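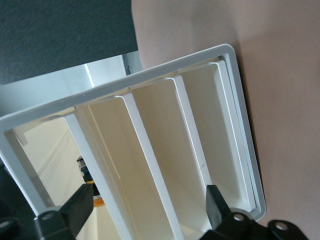 White divided organizer, four compartments.

Plalow: a small table of seasonal symptom diaries

Hi! If you landed on this page you probably want the files, so: everything is in the data folder, one CSV per season plus a codebook. The rest of this README is me trying to write down what I know about the data before I forget it.

What it is

Plalow is a set of daily cold-and-cough diaries kept by adults in Trisolstead, the town where I live and where I work three days a week at the Harulo clinic. People wrote down how they felt each evening from October through April. Runny nose, sore throat, cough, fever, aches, tiredness, whether they stayed home. That's pretty much it! There are 217 people in the current release and six seasons of diaries, though hardly any of them stuck with it for all six.

I started it because I kept hearing patients say "everybody's sick this week" and I wanted to know what everybody's sick looks like day by day, in between the visits we see at the clinic. Most people with a cold never come in (and good for them), so our visit records miss nearly all of it.

What's in a row

One row is one person on one evening. The columns are:

person_id: a random code, the same across seasons
season: 1 through 6
day: days counted from the start of that season, no calendar dates
symptom columns: 0 for none, 1 for mild, 2 for bad, blank for not answered
temp_f: only if they took it, in Fahrenheit
home: yes or no, did they stay home when they would normally have gone out
vaccinated: self-reported flu shot for that season, yes, no, or blank
note_flag: 1 if they wrote a comment

The comments themselves are not in here. People wrote about their kids, their bosses, one memorable divorce. I read through a stack of them, tried blacking out the personal bits, and gave up. The flag at least tells you a comment existed.

There's a second table, episodes.csv, with 691 rows. An episode starts on the first evening with two or more symptoms and ends after three clear evenings in a row. I picked three after trying two, which chopped one long cough into a bunch of tiny colds. If you don't like my rule, the script is in the tools folder and the gap is a setting at the top, so go wild.

How it was collected

Seasons 1 and 2 were on paper. Genalyn Bautista and I typed those in ourselves at my kitchen table, each doing every sheet, and then compared. Where we disagreed we went back to the sheet. From season 3 on, people used Sepp, a little web form that Vaida Vasiliauskas built for us. It sends a reminder at 8 p.m. and takes less than a minute to fill in. You'll see the answers get a lot more complete once Sepp shows up, so please be careful comparing the early seasons with the later ones. More colds in season 3 may just mean more reminders!

Things that will trip you up

Blank and 0 are different. I know I said it already, but almost every email I get is about this.

Nothing was lab tested. You can't tell flu from a cold from allergies in this table, and the vaccinated column should not be used to work out how well the flu shot works. The people who got it were older on average and had more going on health-wise, and we never tested who had flu in the first place.

19 people joined partway through a season. Their day column starts wherever they started, so don't fill in zeros before that.

Temperatures come from whatever thermometer was in the house. A few folks were clearly typing Celsius. I converted anything between 35 and 42 and marked it in temp_fixed.

Also, these are mostly people who knew me or knew somebody at the clinic, and they lean female and over forty. It's one town. Please don't scale it up to a country.

Privacy and use

Everyone signed a form that covers sharing the coded answers. Ages are in ten-year bands and there are no addresses or job titles. Please don't try to figure out who anybody is, and if you think you've recognized someone by accident, write to me and I'll look at pulling those rows.

You can use the files for teaching, class projects, and research as long as you mention Plalow and say which release you used. It isn't medical advice, so if you're feeling lousy, call your own doctor.

Still to do

Add the household table (who lives with whom, coded)
Redo the season 2 cough column, where the paper form had a badly worded question
Write a short example in R, as so far there's only Python
Ask Vaida about exporting the time each form was sent

Bug reports are welcome, especially with a person_id and a day so I can look it up. I usually answer in the evenings.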